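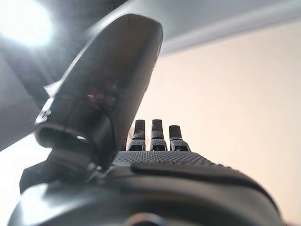 Will the can return point still take a can if it's got a dent in it?
Usually it will, as long as the barcode is flat enough to read and the can hasn't been squashed flat. Lay it on its side, barcode up, and push the creased bit out with your thumb first if the crease is close to the bars.

Ticket 202 - Bremix can return point, Valcárcel building, ground floor kitchen
Opened by: Yabsira Beyene
Status: open, waiting on supplier

Hello all, me again! The return point in the kitchen has started spitting out green cans. I noticed first thing in April when I brought down the bag from upstairs (we save them up, it's quicker than doing one at a time) and it took everything except the green fizzy ones. In they go, a bit of whirring, then the red light and back out they come. The message on the little screen is "item not known", which I've had before with juice bottles but never with cans.

Things I've tried so far:

Wiped the glass window inside with a damp cloth and then a dry one. It was pretty sticky in there, so worth doing anyway, but the same cans still came back.

Turned it off at the wall, made a tea, turned it on again. No change.

Put a can in lid first, then bottom first. Bottom first got me a longer whirr and then the red light.

Tried one of the undented green ones from the fridge (drank it first, obviously) and that got rejected as well, so I don't think the dents are the whole story. Mind you, a dented silver one went through fine straight after!

Update, same day, 4 pm. Telmo Villanueva came down for a look and asked where these cans had come from. They're from the import box that Trinidad Benítez ordered for the leaving do, so they're the American size, 12FL OZ on the side, and the barcode isn't the sort we get on the supermarket ones. I'd never have thought to look. He reckons the machine has a list of codes it knows and ours simply aren't on it.
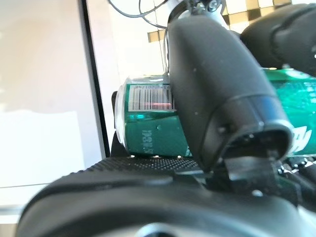 So I rang Bremix and got through to a very nice man who agreed with Telmo. The list comes down the line overnight and it only covers cans sold here, which explains the message but doesn't help me with a bag of 90 empties under the sink. He did say the creases matter too, if they run through the bars, and that anything badly bent should go in the ordinary metal recycling. No deposit on imported ones in any case, so we're not losing money by it.

Update, next morning. Ran 10 ordinary cans through after the overnight update and every one was accepted. Tried a green one again for luck. Red light.

What I'd like, please: can Aurelio Cantero ask Minine for another metal recycling bin for that kitchen? The one by the door is full and I'm stepping over the bag every time I want the kettle. And could somebody change the notice on the front of the machine to say imported cans go in the bin? I'm happy to write it if someone tells me where the laminator's got to.

Leaving this open until the bin arrives.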